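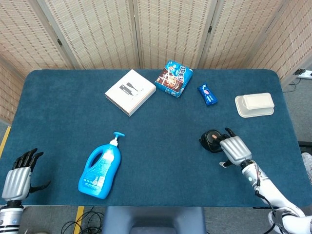

Mixed packaging on the carpeted table, with the folding divider behind.

The packaging sorter at Hundura has worked with household returns since June. Her task is to separate cartons, wrappers and bottles before they go on to Gavberg for weighing.

"Shape comes first," she says. "A rectangular box stays where you put it. A pump bottle on its side can roll, so I deal with those early."

The table is covered in dark teal-blue carpet. She prefers it to a bare top. "Small wrapped bars slide on laminate. Carpet holds them, but it collects crumbs. I vacuum it after every 400 items."

Snack boxes and single bars are recorded separately, even where both are confectionery. The box is card and can be flattened. The wrapper is film and goes in another sack. White food containers with lids are entered as 2 parts if the lid comes away.

The September 2022 sheet lists 2965 items, of which over 2393 were card. She puts the high share down to small electrical goods, which tend to arrive in plain white boxes with a line drawing on the lid.

The divider is there to stop draughts. "Film is light. Before we had a screen, I was picking it up off the floor."

Pump heads remain unresolved. Skusov accepts them attached to the bottle; Chan wants them removed. At present she leaves them on and marks the sack.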